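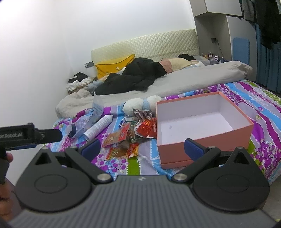 How to Wash a Cotton Quilt Without Ruining It

Posted 13/04/2021

Most quilts get washed once a year, usually in February, usually after something has been spilled. If yours is cotton and was made in the last few decades, your own machine can probably handle it. If it came down from a great-grandmother, close this page and call a textile cleaner.

Test the colors first

Wet a white cloth, press it on the darkest patch and hold it there for a minute. Reds and navy blues are the usual traitors. If color comes off, do the patch again with cold water and a drop of soap, in case you only caught some loose dye. Still coming off? Spot clean it and learn to love the stain.

Mend before you wash

Go over the seams with your fingers. A small gap going into a washing machine comes out as a large gap with batting hanging from it. A few plain hand stitches will do, and they don't have to be pretty.

Wash

Cold water, gentle cycle, half the soap you think you need. Wash the quilt alone. I once added two pillowcases to "balance the load" and got two pink pillowcases. Skip the fabric softener. Run a second rinse if the water still looks cloudy.

Dry

Wet quilts are heavy, so lift from underneath with both arms, like a sleeping dog. Hanging one from a single line strains the stitching. Lay it flat over a clean sheet, on grass or a spare bed with a waterproof cover, and turn it every few hours. A dryer on low is fine for 36 minutes or so of fluffing at the end – set an alarm, you will forget.

Store

Fold it in thirds, and fold it differently next time so the creases move. Use a cotton bag. Plastic traps damp, and the smell is hard to explain to guests.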